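Can a Robot Clean Up Your Room?

Picking up is easy for you. For a robot, it's a puzzle! First it has to find the thing. Then it must fit its fingers into a small space without bumping the walls.

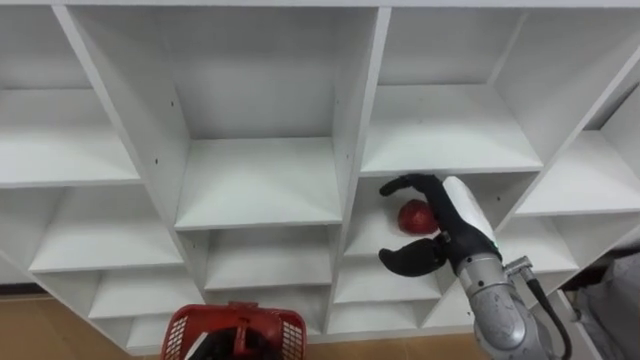

How hard should it squeeze? Your hand just knows — a robot has to learn. Too tight, and a real apple gets bruised. Too loose, and down it goes!

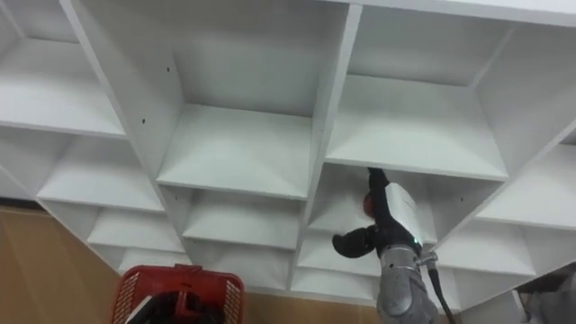
Robot fingers reach into a white cubby shelf.

So, can robots do chores yet? Some, slowly, with people helping. Keep your broom handy!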